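Filed under: Home > Clutter > Small Rants

I have never trusted clear storage boxes. The promise is that you'll see what's inside and so you'll always know where things are, and every January the stores stack them to the ceiling and I walk past with my arms folded. Then in February I gave in and bought a set for the hand tools, in pink and purple, from the Jamstead catalog.

My complaint starts with the word "clear." The walls have ridges molded into them, and ridges bend whatever is behind them. You get a color and a guess.
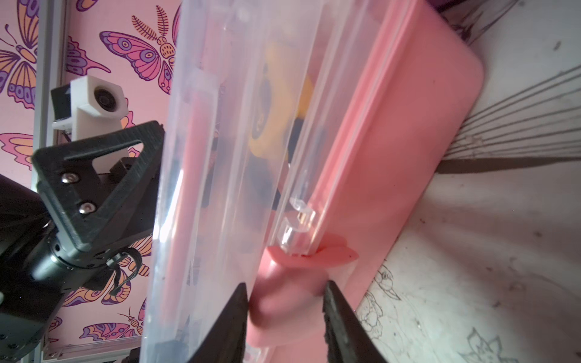 Pink latch, pink lid, something yellow and black in there.

Taras Sirko, who talked me into this, says the color is enough. You own one yellow thing, you see yellow, you're done. Fine, except that I own more than one yellow thing, and so does anybody who has ever lost a tape measure and bought another.

The other half of the plan was a table with less on it. I like that table. The top is white with flowers and birds drawn in black line, and with the butterfly wallpaper behind it I don't need much else to look at. Pens and pencils went in the acrylic organizer at the back, and two screwdrivers in the little purple bin next to it. I'm keeping the succulent in its wire basket on the wall, whatever the decluttering people think.
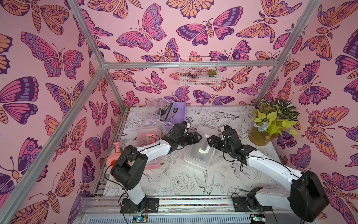
The table, with the spray bottle lying down as usual.

Now the latches. They're small, they're clear, and they hook over the rim, so on a clear lid you go looking for them with your thumb. Jamstead's page said they were good for 2000 openings. Who sat there and did that? I'd like to meet them. I'll report back when I get to 17 without swearing.
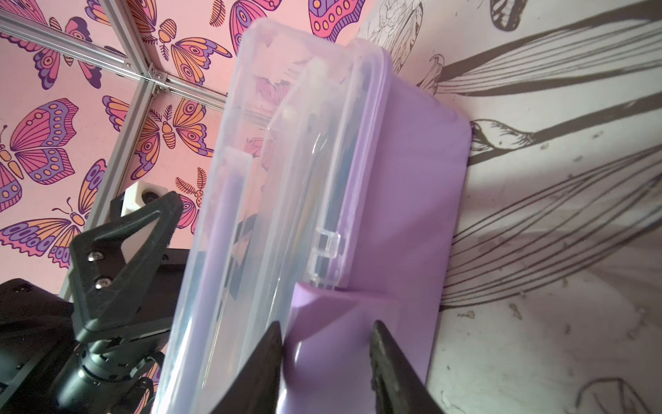 Purple base, with the clip on the side of the lid.

I'll give the purple one this much – the rounded part that sticks out gives you something to get hold of. I'd still take an old cookie tin with a label on it.

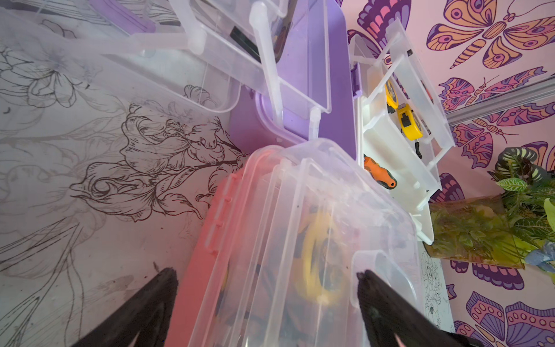
Yaroslav Prokopenko

What I do like, and I didn't expect to, is the open tray with the compartments. Two tape measures and a screwdriver, no lid, no latch, no guessing. You reach in and take the thing. The boxes with their handles can stack up beside it and look organized all they want. If I were starting over I'd buy 2 trays and skip the rest of the set, but I've thrown out the receipt, so the boxes stay until summer at least.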